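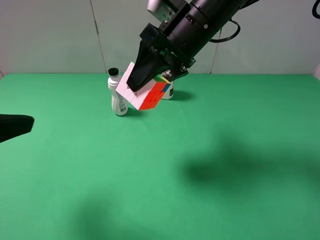

Rubik's cube held at a tilt over a green tabletop.

drirkenwood-solves

README / data card, v3. Still rough in places.

What's in it
Hand-timed 3x3 solves from the Drirkenwood evening meets, typed up from paper score sheets. 587 solves, 16 solvers, 14 sheets. One row per solve. Plain CSV, comma separated, UTF-8, header row on top.

Files
solves.csv - the main table
scrambles.csv - scramble text, joined on scramble_id
solvers.csv - solver code and self-reported method, nothing else
notes.txt - margin notes from the sheets, typed as written

Columns in solves.csv
solve_id - integer, no gaps
solver - letter code, matches solvers.csv
scramble_id - blank if the scramble wasn't written down
time_s - seconds, two decimals, empty for DNF
penalty - none, plus2 or dnf
sheet - sheet number, in order of typing, NOT the order of the meets
legible - y, n or guess

Penalties: the plus2 is already added into time_s. Don't add it again. v1 had this the other way round and the averages came out too low, so if you have v1 lying around please delete it.
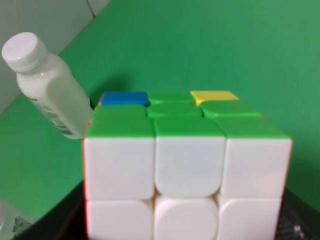

Scrambles are in standard notation, white on top and green in front. Sheet 9 uses lower case r for a wide turn in two places and R everywhere else, left alone. Apostrophes got turned into curly ones by the spreadsheet at some point, I changed them back but check if your parser is picky. 68 solves have no scramble. Most of those are from the same meet, where the scramble slips got mixed up and everyone just kept going.

Solver methods are what people wrote down themselves. "Beginner" covers a lot. One person put "mine". Kept as is.

Known problems
- 1 and 7 look alike on sheets 3 and 4. Marked guess.
- Timers were not all the same. Varkulden timers on the long table, kitchen timer on the other one, not recorded which was used for what solve.
- Nokus export rounds to one decimal if you open and re-save. Dont re-save.
- No inspection times. Never written down.
- Solver F and solver M may be the same person, different handwriting though.

Don't use it for
Ranking anybody. Times are hand stopped and the meets were for fun. Also no good for studying how people improve, the sheets aren't in date order and I can't get the order back.

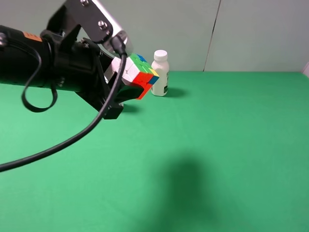 Thanasis Manolakis wrote in to ask if DNFs should count toward a solver's average, and said he'd been dropping them and getting different numbers from the ones in v2. Dropping them is fine. The v2 averages treated an average with one DNF as the middle three of five, like at competitions, and gave up on two or more. Averages are gone from v3, compute your own and say which way you did it.

Changes
v3 - averages removed, legible column added, sheet 12 retyped
v2 - plus2 fixed, notes.txt added
v1 - frist upload, don't use

To do
Check sheet 5 against the paper. Giannakopoulos has the folder until December.

Reuse
Free for anything, credit the Drirkenwood meets. Leave the solver codes as codes, please don't try to match them to names.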